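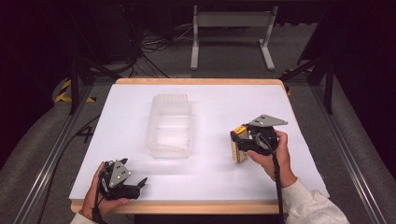

Somebody in last week's section asked whether putting things in a bin really counts as a topic, or whether we were just filling time before the packing unit. Fair enough! I thought the same thing when I first got handed this course, and now I could talk about bins until they turn the lights off, so let's get into it.

Week 5 handout: Open Containers and Small Items
Staltham evening course in home and workroom organizing

First, words. When I say "open bin" I mean anything with walls and no lid. When I say "drop zone" I mean the patch of surface next to the bin where stuff sits before it goes in. People mix these up constantly (me too, see my notes from week 2), and then they wonder why the bin is empty and the table is full.

Where the bin goes. I like mine a bit toward the back of the table, with clear surface in front. You want your hands to come in over the near wall without bumping anything. If you're right-handed, try sorting from the right side for a while, then switch. Most of you will have a strong opinion after ten minutes, and I want to hear it.

See-through or solid? Frosted plastic is my favorite middle ground. You get a hint of how full it is without having to look at every single thing inside. Clear bins look messy fast, and solid ones turn into mystery boxes. The Isen catalog has all three if you want to compare prices, but please don't buy anything before October, we'll go over sizes then.

Small blocks and boxes. Lay the first one flat against a wall of the bin, long side down. Lower it in, don't toss it! Tossing is fun and I do it at home, but then you get that one piece standing up on its end and everything after it leans.

How much is too much? The Mosquera reading gives 800 grams as a comfortable load for a small bin you lift one-handed, and 2000 for two hands. I think the second number is a little generous. Stop at 1000 if it's going on a high shelf.

For next time: pick one drawer, empty it onto a table, and put it back using a single open bin. Write down what didn't fit and where it ended up. Half a page is plenty. Leave it in the tray outside room 321, or bring it to class if you're running late like I usually am.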